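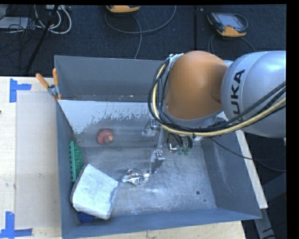 How long will a Skidow wheel gauge stay accurate between calibrations? Twelve months of ordinary yard use, and longer if it goes back in its case at the end of every shift.

3 min read

The Skidow is the gauge we reach for when a car inspector calls and wants something that will stand up to a real working day beside the track. It measures flange height, flange thickness and rim thickness on freight car wheels, and it does all that with one sliding finger and one thumb screw, so you can work it with your gloves on (and in October, with the wind coming across the yard, you will want them on).

Gredeo has been making it for 20 years now, and the shape has hardly changed in all that time. The markings are cut deep into the steel and filled with black, so they stay easy to read by lantern light at four in the morning — we have had gauges come in for service with the edges rubbed smooth and every number still clear as day.

It weighs 378 grams and hangs nicely from a belt loop. The hardened tip can be replaced at home with the little key tucked in the lid, and spare tips come in packs of 3.

The price is $55, with the case, the key and a printed calibration slip. Shops ordering for a whole crew are welcome to write and ask us for a group price, and we're always glad to talk it through. Orders ship from our Vurkham warehouse, usually the next morning. If you still carry an old Hämmerli gauge, its belt case fits the Skidow too, though the lid is a bit snug at first.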